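Tuesday, November 12, 2024

I have been meaning to write about moving my savings for weeks now, and as it is pouring with rain and the boiler man has rung to say he isn't coming, I have run out of excuses. So put the kettle on, as this may go on a bit!

For as long as I've had a job I have banked with the Catmont. My mum opened the account for me when I was still at school, and they gave me a little tin with a slot in the top, which I still have on the bookcase with buttons in it. I never gave them a moment's thought. The wages went in, the rent came out, and whatever was left over sat in something called an Everyday Saver, earning (I discovered in February, when I finally read a statement from top to bottom) so little that a whole year's interest wouldn't have bought me lunch.

What set me off was the branch in Entwistle closing. I know, I know, I hardly ever went in. But I liked that I could, and when the letter came telling me my nearest counter was now 16 miles away, I got rather cross and decided to see what else was out there. 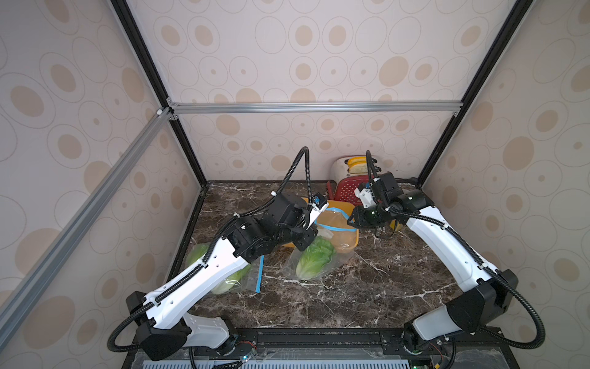
*A pair of arms over the marble worktop.*

I'd vaguely assumed that all savings accounts were much the same thing with different names on. They really aren't. I spent a whole Sunday with a pad of paper and far too many biscuits, and by teatime I had sorted what I'd found into piles.

There were the easy access accounts, where you can take your money out whenever you fancy. Then the notice accounts, where you have to tell them in advance (30 days, in the one I was looking at) before you can touch it. Then the fixed ones, where you lock the money away for a set time and get a better rate for being good. And off to one side were the regular savers, which want a bit from you every month and often pay the best of the lot, but only on small amounts.

The one I got quite excited about was from the Stornmont, a building society I'd only ever known as a sign above a shop. They had a regular saver with a lovely rate, and a branch I can reach on the bus. I very nearly signed up that same evening. Then I read the small print and found that if you miss a payment the rate drops right down, and knowing what I'm like in December I thought I had better sleep on it.

I slept on it for 3 weeks, as it happens, which is fairly typical of me.

In the end I split things up. I put £600 into an easy access account with Pluver, who are one of the app-only lot, and that's my emergency pot for the car, the boiler and anything with teeth. The rest went to the Stornmont, mostly into the notice account, with a small monthly amount going into that regular saver after all. I set the payment for the day after payday so that I can't spend it first.
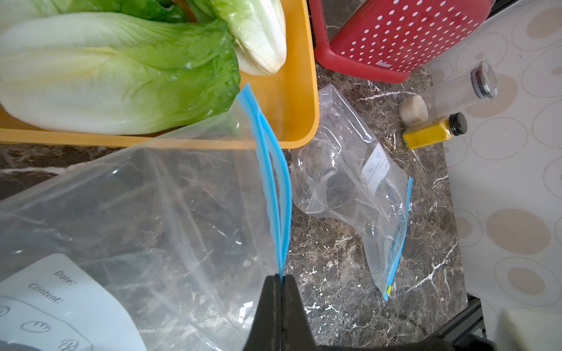
## How the switch went

Better than I feared, with one wobble. Pluver was very quick. I held my driving licence up to my phone, pulled a dreadful face for the photo, and the account was open before my tea had gone cold. I do miss having somebody to talk to, though. I asked their help chat a simple question about adding a second name to the account and went round in circles for ages.

The Stornmont was the other way about. I had to take in my passport and a council tax bill, and sit in a chair that was a good deal too low for the desk, but the woman there explained everything twice without sighing and wrote the important bits down for me. The wobble was the transfer. The Catmont stopped it to check I wasn't being swindled, and I spent a long lunch break on hold to them. I was grumpy at the time, but I'd much sooner they asked.

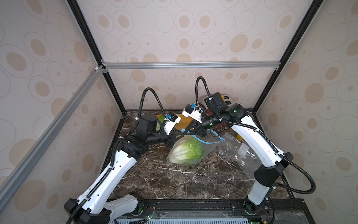
*Both arms in towards the middle of the table, over a few groceries and packaging.*

I haven't left the Catmont altogether. My current account is still there, along with all the direct debits, and I can't face moving those before Christmas. I may look at it again in the new year, particularly if anybody is offering a bit of cash to switch (tell me in the comments if you've spotted a good one!).

I also need to ring the Stornmont about getting a passbook, as they still do them and I would very much like one.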